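Okia two-finger gripper pair, reviewed after a long autumn with it

I had been putting off replacing our old grippers since August, mostly out of fondness, but the Stiria pair had gotten slow to close and I finally gave in and bought the Okias for 973 dollars. I'm so glad I did! Mounting them took one evening and a lot of tea, and the wrist plates lined up on the first try, which the Stirias never once did for me.

What I like best is how small they are. The fingers are short and slim, and they get in under a sleeve or a bag strap without shoving the whole thing across the floor. The grip force is gentle by default, and you can step it up in the settings (I leave it at 25 for cloth and haven't regretted it). They are a bit noisy on opening – a sort of dry click – and the manual is thin, so keep the old one handy if you're coming from Stiria.

The simulator model that comes in the box deserves a kind word too. I loaded it into Ursu, put the pair on our white two-armed robot, and did almost 200 practice reaches in there before trusting the real arms with anything. Picking soft things up off the floor is my usual test, and the head view gives you a fair idea of how much the shoulders get in your way. 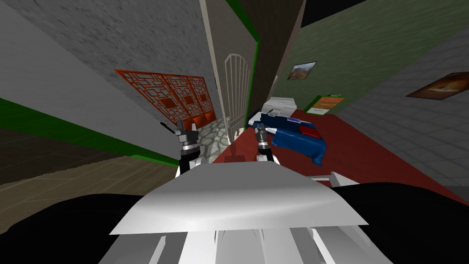 Grereo wrote in to say the click goes away after 700 cycles or so, and that the force setting needs to be saved again after every firmware update. I had missed that second part completely, so thank you! Four stars from me, and I'd buy them again.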